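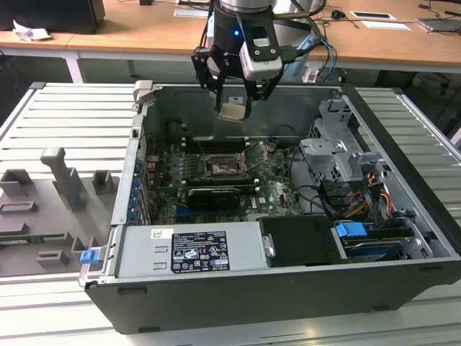
Arm and gripper over an opened Dell tower, with a small beige part held above the motherboard. Praneo project, Vurncombe.

Praneo: frequently asked questions

Last revised December 2021

We use cookies to remember your settings and to see which pages are read. Accept all | Manage choices

What is Praneo?

Praneo is a way of teaching a robot arm to work inside a used desktop computer: taking parts out, putting parts back, and moving cables aside when they are in the way. The arm learns from recordings of a person steering it through the same job. We then add a step in which the arm is made to go wrong on purpose, and the person shows it how to get back on course. The second step is what sets it apart from our earlier work.

Why old computers?

They vary a great deal. Two machines of the same model can come in with different cards, different cable runs and different amounts of damage, so a fixed programme of movements soon fails. Repair and reuse firms still do most of this work by hand. It is a useful job in its own right and a hard test for a learning method.

How is the training data collected?

An operator sits next to the platform and moves the arm with a hand controller. Each recording covers one short task, such as lifting a part clear of its slot. We store the pictures, the joint positions and the opening of the gripper. Recordings that end in failure are kept and marked as such.

For the recovery step, the software pushes the gripper off its path by a few millimetres at a random moment. The operator has to correct it without starting again. These corrections are short, and they are the most useful data we have.

What does the arm rely on, vision or touch?

Mostly vision. Fixed cameras look at the whole platform, and close views are used for the last part of each movement. We do measure the force at the wrist, but only to stop the arm if it presses too hard. An earlier version fed the force reading into the model as well. It made training slower and the results were no better, so we dropped it.

How well does it work?

We tested on 11 towers that had not been used in training. With the recovery step, the arm finished the task it was given in some eight attempts out of ten. Without it, using the same total amount of recorded data, the figure was nearer to half.

The gain was uneven. Lifting out a loose part improved only a little, as the plain method already did that well. Putting a part back improved most, as that is where a small error early on grows into a large one.
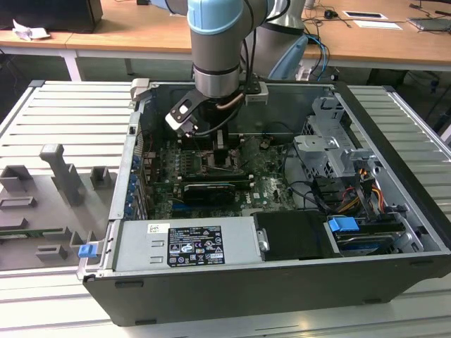

Work close to the motherboard is still the slowest. The model tends to hover before it commits to a downward movement, and when there are cables nearby it sometimes hovers until the time limit runs out. We count that as a failure, even though nothing has been damaged.

What is Castinis?

Castinis is the set of tasks we use for testing. It sets out the starting position of the tower, what counts as finished, and how long the arm is allowed. We wrote it so that other groups could run the same tests on their own machines, and we would rather people compared results on Castinis than on our own recordings.

Was anyone else involved?

Turunen supplied the used computers and advised us on which jobs take up the most time on a repair bench. They had no part in the testing or in writing up the results.

Can it take out screws?

No. The side panel and any screws are dealt with by a person before a run starts. A powered driver would need a tool change in the middle of the task, and we have left that for later work.

Does it work on laptops?

We have not tried. Laptops are glued and clipped together in ways that would need a different gripper, and probably far more force than we allow at present.

How long does it take to train on a new task?

Three days, if the tower is of a type the model has seen before. Two of those go on recording and the rest is computer time. A new shape of case takes longer – we have not done enough of them to give a fair figure.

Are the recordings available?

The Castinis task sheets and the test results are open to anyone. The full recordings are available to research groups on request. Some of them show asset tags from previous owners, and these have to be blurred before a copy can be sent out.

Can we visit or send you machines?

Visits to Vurncombe can be arranged by writing to the project address. We are not taking in more computers at the moment, as the store is full.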